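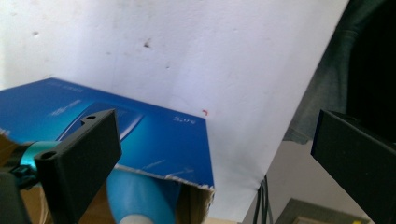 蓝色纸盒,撕口处露出里面的瓦楞纸。

格拉苏拉(Grasura)旧物整理间招人:拆盒、分拣、登记,兼职

我们这里收的东西,大多装在别人懒得再看一眼的盒子里。印得挺漂亮的盒子,边上撕掉一条,里头的东西探出半截,就这么送到我们桌上来了。接下来的事归你:打开,拿出来,看清楚是什么,写一张卡片,放到该放的地方。听上去像搬家第三天的下午,工作内容也确实差不多,区别是我们付钱。

整理间在Zallurora市场二楼,楼下是卖灯具的Londoño,上楼请走他们店旁边的楼梯,别从店里穿,老板会以为你要买吊灯。这次招12个人,做到明年二月底,每周两个半天,上午下午自选,选了就别天天换。

具体要做的:

一、拆盒。纸盒能完整打开就完整打开,已经撕破的不要接着撕。盒子压平,和物件分开存放,盒面上的印刷图案和型号照抄到卡片上。看不清就写“看不清”,不要发挥想象力。去年有位同事把一个模糊的编号补成了自己的门牌号,这张卡片至今贴在茶水间。

二、分拣。瓶子、管子、笔、文具、小五金各归各的筐。拿不准的放“待定”。待定筐满了,说明大家都很谨慎;一直不满,我们反而要来问问你。

三、纸张。这一项最磨人。成卷成叠的白纸送来时很少是干净的,
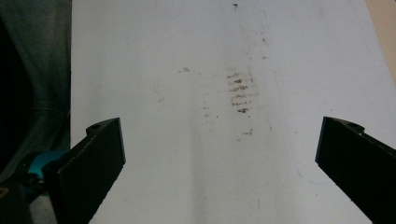

有一团红褐色的短道子,旁边散着几个小点,再加一条淡淡的蓝线,像是谁画到一半去接电话了。这种纸不能当废纸扔,也不能当新纸用。你要做的是在卡片上写明痕迹的颜色、大致位置和形状,比如“中部偏右,红褐色,数道短横,叠成一列”,写到这里就可以停笔。像指纹还是像别的什么,留到午饭时讨论。橡皮、湿巾、唾沫一概不许上,纸面上原有的折痕也不要去抚平。

四、登记。卡片手写,字要让第二个人认得出来。下班前录入表格,表格的列名不要改,改过的人都后悔了。

报酬按半天算,每个半天129元,当天记账,月底一起发。另有全勤补贴,做满全程一次性发2,000元。午饭自理,楼下的Otel小馆给我们的人留靠窗那桌,汤不错,米饭偏硬。

我们希望你:坐得住,手脚轻,看见乱七八糟的桌面不会立刻想把它全扫进垃圾桶。有洁癖的朋友欢迎报名,但请先想清楚。做过图书馆、仓库、旧书摊的优先;什么都没做过也行,来了先跟着老手拆两次盒子。对纸尘过敏的请不要勉强自己,口罩有,管不管用因人而异。

不需要你:懂古董,会鉴定,或者在盒子里发现传世珍宝。到目前为止,我们登记在册的最值钱的东西是一把还能用的卷尺。

报名办法:写一封短信,不超过75个字,描述你家抽屉里随便一样东西,让没见过的人能从一堆杂物里把它挑出来。不用简历,不用照片。信寄到整理间,或者投进二楼门口的铁皮信箱,收信人写Alcides Nina。信箱口有点窄,信封请折一下。

合适的人会接到电话,约来试做一个半天,试做照付。没接到电话的,信我们也都会看,写得好的可能会被念出来,不愿意被念的请在信封上注明。

2022-09-13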